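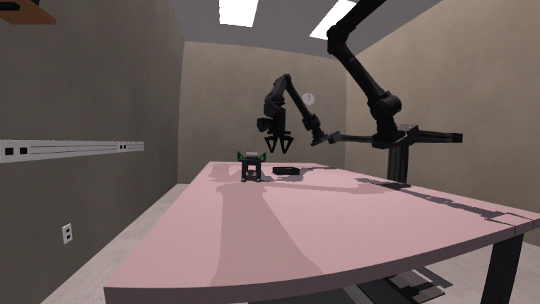
4.2 Comparing grippers in simulation

Run this procedure before you mount a new gripper on the Tatero cell. Both arms must be loaded in the scene, even if only one is under test.

1. Open the bench scene and select the far arm as the active arm.
2. Load the first gripper model. Set the tool offset to match the data sheet.
3. Move the arm above the table with the gripper pointing straight down and the fingers open.
4. Check that the fingertips clear the stand and the tray. The minimum clearance is set in Musto under Limits.
5. Start the grasp routine and let it complete 299 cycles. The log is saved as run 1011 unless you rename it.
6. Load the second gripper and repeat steps 2 through 5. Do not change the lighting or the table position between runs.

NOTE: The light grey cylinder on the stand is the default target. To use another part, replace it before step 2.

NOTE: Contact forces are estimates. Wide fingers can score up to 5 percent higher in simulation than on the bench.

CAUTION: Park the near arm before starting. Collision checking between arms is off by default.

Section revised September 24, 2024, by Teodor Pascu

Filed under: Setup Guides > Grippers & End Effectors
2 comments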